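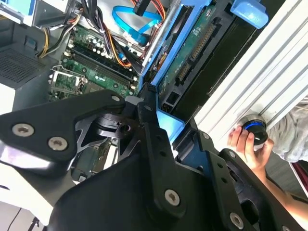 Bredside Diabetes Center Open Day: What I Saw

28 December 2018

I have worked in endocrinology clinics for most of my career, and I rarely get to see how another one runs. When the diabetes center at Bredside opened its doors to outside staff and patients this month, I signed up for the morning tour and stayed for the afternoon talks.

The center moved into its present building in August. Before that it shared a floor with cardiology, and patients with foot problems had to cross a parking lot to reach the podiatry rooms. Now podiatry, eye screening, the lab and the dietitians are all on the ground floor, off one corridor. A patient coming for an annual review can have blood drawn, feet checked and eyes photographed in one visit. Our guide, one of the senior nurses, told us the full round takes just over 2 hours if nothing runs late. She added that something usually runs late.

There were eight of us in the group. Two were nurses from a rural practice, one was a pharmacist, and the others were patients thinking of moving their care. The patients asked better questions than I did. One wanted to know who reads the glucose data between visits. The answer was that a nurse looks at uploaded readings twice a week and calls anyone with repeated lows. Highs wait for the next appointment unless they are very high. I would have liked to hear what "very high" means there, but the group had moved on to the lab.

The lab is small. It runs hemoglobin A1c and basic thyroid tests on site and sends the rest out to Marico, a reference lab across town. Results for A1c are back while the patient is still in the building, and the doctors said this has changed the visit more than anything else in the move. At my own clinic we still phone people days later, and a fair number never pick up.

Last year the center saw 947 people with type 1 diabetes and some 2,000 with type 2. Thyroid and adrenal patients are counted separately and are seen on the second floor, which was not part of the tour.

I spent longest in the teaching kitchen. The dietitians hold a class there every week on counting carbohydrates, using ordinary food from the supermarket. People guess the weight of a portion of rice or pasta, put it on the scale, and then work out the carbohydrate from the label. I guessed and was well over on the rice. The class is free, and family members can come. Right now there is only an English session – a Spanish one is planned but has no start date.

The afternoon had two talks. The first covered steroid treatment and blood sugar, and it was aimed at hospital staff. The main point was that glucose should be checked in the afternoon as well as before breakfast in patients taking prednisone in the morning, as the rise tends to come later in the day. Most of the room knew this. The speaker's own audit showed that it was still being missed on the wards.

The second talk was about Oltura, the center's program for young adults leaving pediatric care. Each patient meets the adult team once while still seeing the children's doctor, and keeps the same nurse contact for the first year. Appointments are offered in the early evening. The team has not published anything yet and was careful not to claim too much. Attendance is better than it was, they said, but they want another year of figures.

A few practical notes for anyone thinking of going to the next one. Parking is free for visitors but the lot fills early. The entrance on Carrier Street has a ramp, and the main one has steps. Lunch was sandwiches and fruit, with the carbohydrate content written on a card by each tray. Bring a sweater for the lecture room.

I came home with a copy of their foot check form, a single page with a drawing of both soles to mark up. Ours is four pages long. I have asked if we can try theirs in the new year.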